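Everyone on here says a compartment tray will change your desk. I've been suspicious of this since about the second time I bought one. So, a thread. Stop reading if you sell trays.

The claim, as I understand it: you have small things. The small things are a mess. You buy a tray with lots of little sections, each small thing gets a section, and from then on you always know where the small things are. Lovely. I've now lived with three of them.

First one was a Gevby, the tall sort with a lid. It went back. The lid needed both hands and a bit of swearing, and I am not unclipping a lid for a paper clip. Those who like it really like it. Fine, have mine.

Second one was from a market stall and I couldn't tell you the make. Bamboo, or painted to look like it. It smelt of varnish until July and made everything in it smell of varnish too. I had a rubber that smelt like a fence.

Third one is a Cinden, which is what most of you keep recommending, usually with a photo of it perfectly full. Every single one of those photos has the same things in it. Washi tape, brass clips, four pens in matching colours. Who owns only this?

I went through what was on my own table before I bought it. Phone lead. Half a packet of plasters. A tape measure. Scissors. The big stapler. An adaptor for a country I'm not going back to. Not one of those fits in a section the size of a matchbox.

That's my main complaint and I'll keep going on about it. The sections are the wrong sizes. You get one or two decent ones and then a whole block of tiny squares, and the tiny squares are what makes it look clever in the shop.

What goes in a tiny square? Drawing pins, yes. Then what? People say "earrings" but my earrings aren't on my work table. People say "spare keys" and I'd like to know how many spare keys you've all got. 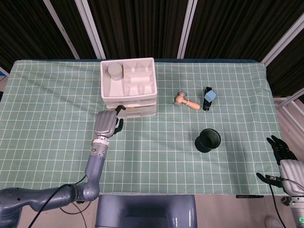
One pot in the tray, and the stapler still out on the cloth.

You see what I mean. The pot took the big section, naturally, because the big section is the only one anybody wants. Then there's the mallet, the foam cube and the green cup all out on the table next to a tray that is mostly empty.

Try it in your head. Does the stapler go in any of those little squares? It does not. Does the cup? The mallet might lie across the top of a few of them, but then you've used a storage tray as a shelf, and you already had a table.

I will say something kind about drawers. A tray sitting on top of a drawer unit makes more sense to me than a tray alone, because the drawers can take the awkward stuff. Frosted drawers I'm in two minds about. You can see there's something in there but not what, so you open all of them anyway.

But then ask yourself which half is doing the work. In my house it's the drawers, by miles. The tray on top is where a hair grip and two dead batteries live.

Somebody is going to tell me I should sort by category first. I did. I followed the Sukprasert method, the one with the sticky dots, for an entire wet afternoon. Blue dot for daily, yellow for weekly, red for "does this need to be on the table at all".

Everything I use daily was too big for the tray. Everything small enough for the tray got a red dot. I sat there looking at a lot of red dots and felt a bit got at.

To be fair to the sticky dots, they did get me to bin a load of stuff. I filled a carrier bag. The table looked much better after that and I hadn't put a single thing in a compartment yet. Make of that what you like.

Also, dust. Have you ever cleaned one of these? The small squares collect a sort of grey felt in the corners and a cloth won't reach. I use a cotton bud. I am a grown adult cleaning a tray for drawing pins with a cotton bud.

Things I've tried that worked better, in no order: a mug. An old loaf tin. The lid of a shoebox, which I meant to use for a weekend and have had for 5 years. The loaf tin holds the stapler, the scissors and the tape measure and cost me nothing.

A cup on the table is underrated as well. Pens go in, rulers go in, it doesn't ask you to decide anything. Mine's ugly and it's full, and I know where the scissors are when they're not in the loaf tin.

The other trick is a tablecloth, and I'll admit I came round to this one. I thought it was daft on a work table. But a pale one with a grid on it shows up every bit of rubbish you've left lying about, and you tidy because you can't not see it. Wrinkles a bit. I don't iron mine.

Price. The Cinden was more than I'd like to say, and the "extension set" is the same again for, you guessed it, more tiny squares. I could have had a proper set of drawers from the Iscombe reuse shop for that and still had the bus fare home.

Who are they good for, then? If you sew, probably. Beads, buttons, bobbins, hooks and eyes. If you mend watches. If you're a child with a rock collection (I'd have killed for one at seven). If your job is lots of very small things that are all different, I take it all back.

For the rest of us I think it's a nice picture of being tidy. You put it on the table and feel you've started, and the stapler's still lying where it was.

If you've already got one and don't want to waste it: put it inside a drawer, not on top. Use the big section for the thing you reach for most. Ignore the squares completely until something turns up that fits.

And measure your biggest daily thing before you buy anything. Mine's the stapler. If the stapler doesn't go in, I'm not interested any more, I don't care how many sections it's got.

Last post got 2,180 likes from people telling me I'm wrong about fitted sheets, so I look forward to hearing from the tray lot. Replies are open until I get fed up.

Posted in: Home > Tidying > Desks and small storage

Comments

papercliplodge
I sew and you are right to let us off. Mine is full to the brim with press studs. But I agree it's useless for anything with a handle.

tealtowel
Disagree! You can get them with removable dividers, you pull a few out and make one long section. My stapler lies in it fine. Bit wobbly, but fine.

northsidemug
Cotton bud, no. Sink, washing-up liquid, leave it upside down on the rack. Takes 3 minutes. Although I do have to find somewhere to put everything while it dries, so maybe you have a point.

halfastamp
Loaf tin gang. I've got 40 years of elastic bands in mine.

gridandgloss
Where's the tablecloth thing from? I want one with squares on for cutting out and they all seem to have lemons on

papercliplodge
@gridandgloss try looking for the wipe-clean sort sold by the metre, I got a checked one that way. Not lemons

oddsocks_upstairs
I keep spare keys in mine. Seven of them. No idea what any of them open.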